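Comer Film Festival to open in June with restored Dalsgaard serial

The Comer Film Festival has announced the programme for its summer edition, which will open in June with the complete restored version of Kimico, the nine-part science fiction serial made by the Dalsgaard studio. It will be the first time that all the episodes have been shown together on a cinema screen.

The festival will run for 16 days at its usual venues, the Old Exchange cinema and the smaller hall on Mill Lane. Selected titles will also be available to watch at home through the Skutano streaming service.

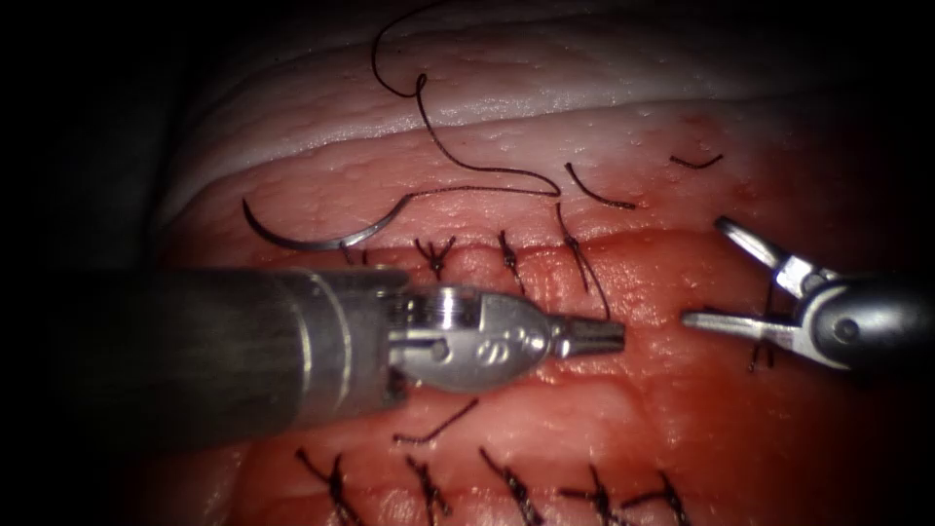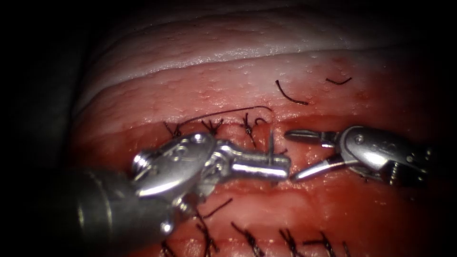
A reader writing under last year's programme had asked when the serial would be seen again in full, and complained that the version sold on disc had left out most of the fourth episode and all of the original closing titles. The same reader hoped that any new showing would keep the long silences between scenes, which later television broadcasts had shortened to make room for advertising.

The festival has confirmed that both requests have been met. The fourth episode has been put back together from a print held in the Dalsgaard archive, and the closing titles have been copied from the original negative. The silences remain as they were. The sound has been cleaned but not remixed, and the serial will be played in mono, as first broadcast.

Kimico follows the crew of a supply ship who lose contact with their home port and slowly come to believe that the voice giving them orders is a recording. It was made on a small budget, with most of the action taking place in a single corridor and two cabins. The serial was poorly received at first, but it found a following through late-night repeats and has since been shown at several festivals in shortened form.

The serial will be screened in three blocks of three episodes, with an interval of half an hour between blocks. Doors will open at noon and the final block is expected to finish shortly before 10pm. Tickets will be sold for the whole day or for a single block. Those holding a ticket for one block only will be asked to leave the hall during the interval so that seats can be checked.

A second showing, later in the festival, will take place on Mill Lane. This hall seats fewer people and will be used for the captioned version. The festival has asked that places at this showing be left, where possible, for those who need captions.

The remainder of the programme is made up of new features, short films and a small number of older titles. Among the new work is The Salt Register, a ghost story set in a customs house, which will have its first public showing on the second evening. It will be followed by Undertow Road, a thriller told over the course of one bus journey, and by the family adventure The Lantern Boat. The short film programme, which in previous years was spread across the mornings, has been moved to a single weekend after comments that it clashed with the main features.

The late slot, starting at 11pm, will again be given over to horror. The festival advises that several of the titles in this slot carry an 18 certificate and that proof of age will be required at the door. No refunds will be given to those who arrive without it.

The Skutano selection will go online on the day after the opening night and will remain available until the festival closes. It will include The Lantern Boat, most of the short films and the first episode of Kimico. The remaining episodes will be shown in cinemas only. The Salt Register will not be offered for home viewing at this stage, at the request of its distributor. Viewers who already subscribe to Skutano will be able to watch the selection at no extra cost, while others may buy a festival pass without taking out a subscription.

The Old Exchange cinema has 400 seats following the reopening of its balcony, which was closed throughout last year's festival while repairs were made to the roof. The balcony can be reached by stairs only. Wheelchair spaces are on the ground floor and should be booked by telephone or in person, as they cannot at present be chosen through the website.

Up to 300 day tickets for the serial will be released in advance, with the remaining seats held back for single blocks and for sale on the day. Booking for festival members will open in May, and general booking will follow a week later. Members are reminded that cards issued before the change of membership system will no longer be accepted at the box office and should be exchanged beforehand.

An exhibition of scripts, costume drawings and set plans from Kimico will be held in the upstairs foyer of the Old Exchange throughout the festival. Entry will be free and no ticket will be needed. The foyer will close each evening at 6pm and will not be open during the opening night reception.

Printed programmes will be available from the box office and from Comer library once member booking has opened. Large print copies can be sent by post on request.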